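Forums > Kitchen & Laundry > Appliances > Dishwashers

Plates coming out gritty, second machine now

4 min read

**wattlebird_jen**
Ok so we replaced the old Tandico in July because it left sandy grit on everything. New one is a Salden, cost us 710 on special, and guess what. Grit. Mostly on dinner plates and inside mugs. Glasses are fine?? Filter's clean, I do it every week. Rinse aid is full. Using the supermarket tablets. We're on tank water if that matters. Dont want to ring the service line and get told to run it empty with vinegar again.

**Osaze Okeke**
Tank water matters heaps. When did you last get the tank desludged? Ours was dropping fine silt into the house line and the dishwasher was the first place it showed. Shower head second. Put a white bucket under the laundry tap, fill it, leave it overnight and look at the bottom in the morning.

**grumpy_in_gippsland**
It's the tablets. Always the tablets. Undissolved powder feels exactly like sand. Go back to loose powder, half of what the box says.

**wattlebird_jen**
Tried powder on the old machine, no difference. Will do the bucket.

**Osaze Okeke**
And if it's powder it'll dissolve if you rub it between wet fingers. Silt won't.

**pegs_n_tea**
How are you loading it? Not being rude, my husband packs ours like he's moving house. Bowls nested, nothing gets to the middle. We got grit for months and it was just old porridge oats basically going round and round.

**grumpy_in_gippsland**
Loading makes no difference to grit. Makes a difference to egg.

**pegs_n_tea**
Disagree. If water can't get past the big plates the muck settles on them instead of going down to the filter. Also check the spray arm spins. Big plates hit ours from above if they go in the wrong spot.

**tinny_dave**
Pegs is right on the arm. Had a Turine that did it, one platter stopped the whole thing dead. Give it a flick by hand before you close the door. Then pull the arm off and poke the holes with a toothpick — you'd be amazed what's in there. Ours had lemon pips and a bit of label.

What I'd do, in order:

1. Bucket test, like Osaze said. Free.

2. Take off both spray arms, rinse backwards under the tap, poke the holes.

3. Check the inlet hose screen. Little mesh bit where the hose meets the machine. Turn the water off first!!

4. Big plates on a lean in the bottom rack, gap between each. Bowls up top, not nested.
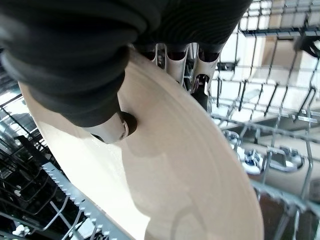 5. Run it hot for a week, skip eco. Then see.

**wattlebird_jen**
Bucket result: brown ring at the bottom. Fine as flour. Feel a bit sick tbh, we drink that

**Osaze Okeke**
There you go. Get a sediment filter on the line after the pump. Ogbonna do a twin housing one, I paid 295 fitted. Cartridges extra.

**grumpy_in_gippsland**
295 for a plastic tube. Buy the housing yourself for 38 and do it on a Saturday arvo.

**tinny_dave**
Depends where you are, some places it has to be a licensed plumber. Check before you start cutting pipe.

**wattlebird_jen**
Getting a quote for the tank clean too, first bloke said 300. Spray arm was fine btw. Inlet screen was NOT fine, looked like tea leaves. Will report back once the filters in.

Related threads
- Rinse aid: worth it or not?
- Tank desludging, who do you use
- Cloudy glasses after switching to powder
- Salden door spring gone slack
- Is eco mode too long for anyone else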